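Ticket – Mivdale store, vanity listings showing wrong shipping price
Opened by: Pallavi Sachdeva
Status: open, waiting on Grimow
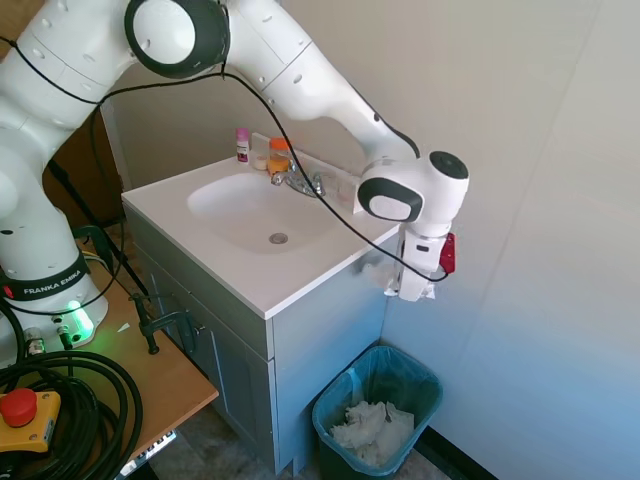
Why is the cart charging parcel rate on a bathroom vanity?
Weight field is blank on the new listings, so Grimow drops them into the lightest band.

9:10 – Pallavi. Customer called, got a vanity with sink top quoted at 8 dollars shipping. Freight should be way more. Checked two other vanities, same thing. Faucets and mirrors look fine.

9:35 – Desta. Can reproduce. Only on items from the February import. Older vanities quote freight like they should.

9:50 – Desta. Opened the import file from Yilma. They renamed the column, used to be "weight", now "ship weight". Our mapping didnt pick it up. No error, it just skipped it. 200 listings affected.

10:20 – remapped the column, reran import on the test store. Weights in. Quotes still wrong.

10:40 – cleared cache. Still wrong. Logged out, diferent browser, still wrong.

11:15 – Mahlet. Grimow keeps its own copy of the product table and only refreshes overnight. There's a manual sync under Settings, Carriers, but it stops at 1,000 products and we have over 3,000. Ours never get reached – they're at the end.

11:30 – tried syncing by category instead. Vanities only. Works on test. Freight quote correct on all the ones I opened.

1:05 – Mahlet. Same on live. Vanities good. Tubs and shower bases still to do, Desta has those.

1:20 – Pallavi. Can we hide the tubs until then? Have two orders sitting at the wrong price already.

1:25 – Desta. Hidden. Don't ship those two, call the customers first. Sarita has to ok any refund.

2:40 – tubs synced, unhidden. Shower bases failed halfway, "request timed out". Retrying.

3:15 – failed again. Sent the log to Grimow support. Leaving shower bases hidden til Thursday.

To do: ask Yilma to warn us before they change column names. Make import fail if weight is empty.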